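Karkeo shape sorter – which piece goes in which hole?

derkell_mom
I picked up a green Karkeo sorting block for my nephew and I'm so happy with it! Thirteen openings in the top, and they go way past the usual square and circle. There's a star, a hexagon, a big round one, a wide oval, even one with a U-shaped notch. It came without a leaflet, and I can't work out how to tell the long yellow bars apart from the other pieces, or whether they go in standing up or lying down. The only marking on my box is 2219. I put the green block and some yellow ones below.

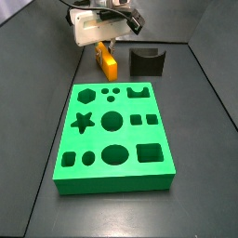
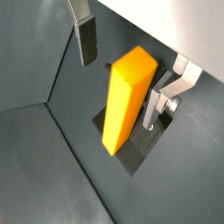
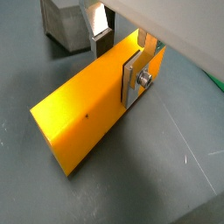
Solange Maillard
Oh, I love these sorters! We had a Sestover one that got played with every December when the cousins came over – the kids fought over the star. For long bars, forget the length and look only at the end. Stand the bar up, hold the end over a hole and turn it slowly until the corners line up. A squarish end wants a square hole, a longer end wants one of the rectangles. If it catches, turn it a quarter and try again. Please don't push hard, a jammed bar is a pain to get out!

When you've found a match, trace the end of the bar on a piece of paper and draw the hole next to it. I did that for our whole set and taped it inside the lid. My youngest learned to read the chart before she could read anything else, and she still asks for it.

coste302
Mine is a different model so not sure, but try the big holes first. I had 2 pieces that went in more than one hole and that drove me nuts until I sorted them by size.

derkell_mom
Tracing the ends is such a good idea, thank you! I'll get some paper out tonight and do the yellow ones first.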